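Statstead Match Ball System

The Statstead Match Ball System is a ball-tracking and timing system for rugby league clubs, schools and county associations. It comprises the match ball, touchline receivers and a scoring console, and is supplied ready for use on any full-size pitch.

Match ball
The size 5 ball carries a sealed sensor beneath the valve panel and meets the same weight limits as our standard training ball. One charge lasts for 11 hours of play. Charging is by means of the cradle provided, and the ball should be kept at playing pressure while it is in the cradle.

Receivers
Receivers are fixed to the perimeter rail or to the free-standing posts supplied. Each covers a distance of up to 93 metres. Clubs that share a ground with another sport may leave the posts in place between fixtures – the heads lift off without tools.

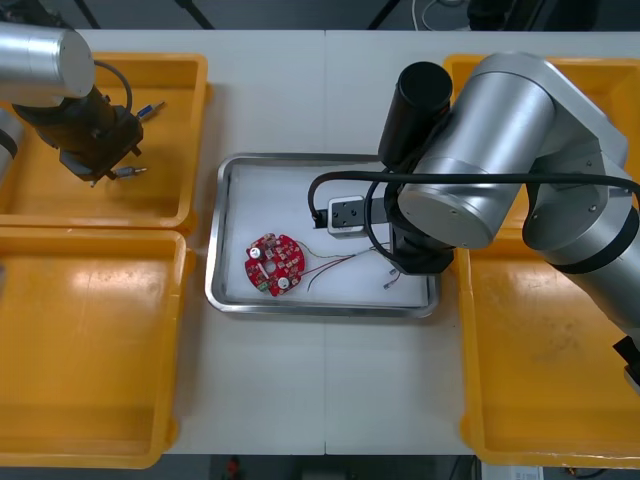
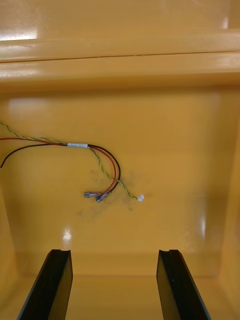 Console
The console records kicking distance, time in play and time in possession. Records for up to 300 matches may be stored before older fixtures need to be moved to another device. Team sheets may be entered by hand or loaded from a file before kick-off.

Ordering
Product code: Godari 565
Supplied with: two match balls, charging cradle, receivers, posts, console, carry case
Spare balls: sold singly
Guarantee: two seasons from the date of delivery

Orders placed before the end of January will be delivered in time for the opening round. A visit to set up the system may be booked at the time of purchase. League and association enquiries should be addressed to Chathurika Bhuiyan, and those concerning repairs or spare parts to Kamrul Weerakoon, at the Statstead office.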